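Checking time alignment between the fixed and head cameras on a two-arm cell

Valtden lab notes, Tristico project. Last revised January 6, 2026.

These instructions cover the alignment check we run before a batch of recorded demonstrations goes to training. They assume a cell with two arms, one fixed camera and one head camera, and a working install of the Witton recorder. Camera calibration is a separate job and is not covered.

A policy trained on two views learns from pairs of images. If the second image in each pair is late, the policy sees the gripper in two places at once and tends to close early. The effect is small when the arms move slowly and easy to miss when playing back a single stream.

What you need

A raw recording with both streams and the joint log. Do not use a compressed copy, as the export step drops the per-image timestamps.
The Swati plotting scripts, current branch.
An empty folder for the output.

Step 1. Choose a reference view
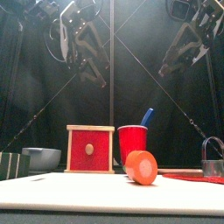 The fixed stream is the reference for everything that follows. Its clock is the one the joint log is written against, so any offset is expressed as head camera time minus fixed camera time. Before going further, open one image from it and confirm that both sets of fingertips can be made out. Metal fingers against a black backdrop, as we have, give the tracker a usable edge, but the upper arm segments fade into the shadows and should be masked out. Place the tracking window over the fingers of one gripper only. Leave the cables that cross behind the grippers outside the window where possible; a straight, high-contrast line will hold the tracker in place while the gripper moves away from it.

Step 2. Find a reversal

Look in the joint log for a point where the chosen arm changes direction. A sharp reversal is better than a fast movement, as its position in time is well defined in both views. Mark the start and end of the search window at 555 and 935 on the sample index. These are the defaults in the script and suit most of our recordings. If the arm is still throughout that range, move the window and write the new values in the run file.

Step 3. Track the head view

Repeat the tracking on the head stream with the same arm. Left and right must be set by hand. The script does not guess, and a swapped pair produces a clean plot with a meaningless offset. 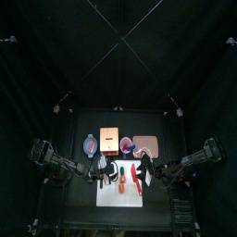
Head camera view: both arms over the white board, with the objects in a row behind it.

Cables may pass in front of the fingers in this view. If the track jumps, shrink the window and start again from the last good image. Do not interpolate across the gap.

Step 4. Compute the offset

Run the correlation script on the two tracks. It writes one plot and one number, in milliseconds. Read the plot first. There should be a single peak; two peaks of similar height mean the search window contains a repeated motion and needs to be shortened.

Accept the recording if the offset is under 50 ms. Above that, apply the correction in the recorder's import settings and repeat steps 2 to 4 with the other arm. The 2 results should agree. If they do not, the fault is more likely dropped images than a constant delay, and the recording should be set aside.

Known problems

The import setting takes the offset with the opposite sign to the one the script prints. This will be changed in the February release.

Red indicator lights on the arms can attract the tracker when the window is too large. Reduce the window or switch to the edge mode.

Recordings shorter than the default search window fail without an error message. Check that the plot file has been written before moving on.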